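From the Rakena newsletter: Methods corner

Does practising on more kitchens help? A second look at the Doltlow result

Most of you will have seen the Doltlow write-up by now, because at least four people forwarded it to me in the same week. The claim is a tidy one. Train a two-armed robot on tabletop chores using demonstrations from a human operator, shuffle the objects between every demonstration, and you get a policy that copes better with crockery it has never met than one trained on the same number of neat, repeated set-ups. The authors call this "clutter scheduling". I'd have called it moving things around, but I don't get to name things.

I want it to be true. It would be cheap, it needs no new hardware, and it fits what a lot of us suspect from watching our own arms fumble. So I read the paper twice and then asked Yesenia Arango at Gisstead to help me run a smaller version of it. What follows is our view, and it is cooler than the forwarding emails.

What they did

The Doltlow group collected 270 demonstrations per condition. In the "fixed" condition the dishes began each run in the same spots. In the "scheduled" condition an operator moved them according to a printed list. Both sets were used to train the same network, and each trained policy was then given 40 trials with dishes that were new to it. Scheduled won, and by a margin big enough that you'd notice it without a statistics course.

My first complaint is about the printed list. Somebody wrote that list, and they wrote it knowing what the test would look like. Several of the test layouts are very close to entries on it, with a bowl swapped for a different bowl. If you practise forty-odd arrangements and the exam is drawn from the same well, doing better in the exam doesn't tell me much about kitchens in general. The paper mentions this in one sentence near the back.

My second complaint is the scoring. A trial counts as a success if the dish ends up in the rack "without operator intervention". A plate lying flat across the tines gets the same mark as one standing in a slot. Saskia Hinds went through the supplementary clips for us and marked them again, asking only whether she'd be happy to find her own dishes left that way. The gap between the two conditions shrank. It did not vanish, and I should be fair about that, but it was a good deal less exciting.

What we did

We kept it small on purpose. Yesenia built three sets of layouts: fixed, scheduled from a list, and a third set where the person laying out the table had never seen the test and was simply told to put things down wherever they liked. Nikau Halliday got that job and took to it with some enthusiasm. His tables had things leaning on other things, soft items mixed in with the dishes, and objects that had no business near a dish rack at all.

Each policy got 20 trials. That is not many. I would not hang a grant application on it, and I'd ask you not to quote it as though it settled anything.

With that said, the list-trained policy did well on layouts that resembled the list and fell back to the level of the fixed one on layouts that didn't. The policy trained on Nikau's tables was worse than both at the easy cases and a little steadier on the odd ones. Leaning plates were the hard part for all three. The grippers have to take a rim at an angle, and most of the failures Yesenia logged happened in that first pinch, well before the rack came into it.

Where that leaves us

I think there's an effect. I think it is smaller than advertised, and I think a fair share of the Doltlow margin comes from the test being friendly to the training. Arūnas Paulauskas disagrees with me on the last point. His argument is that any useful training set ought to look like the job it's meant for, so calling it leakage is unkind. He has a point if you know the job in advance. The paper's title says "unseen homes", though, and homes don't come with a list.

Two things would change my mind. One is a repeat where the test layouts are made by people outside the lab, after training is finished. The other is a score that cares how the dish is left. Imogen Greenwood has written to the authors asking for the full layout list, and we'll print their reply if they send one. If your group has run anything similar, including runs that came to nothing, please send it in. The dull results are the ones we're short of.

Yesenia will go through the first-pinch failures at the Sunday catch-up, with time for questions afterwards. Bring your own clips if you have them.

A bimanual dish task at the rack, with the left gripper on the rim of a plate tilted against a bowl:
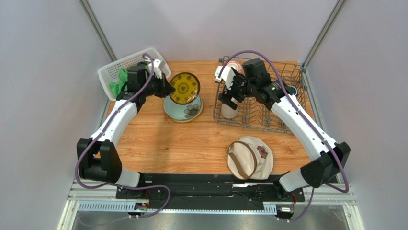

Next: Skolormont bench time

Bookings for the shared bench open again in September. Please put your name on the sheet before you turn up, and leave the arms parked when you finish.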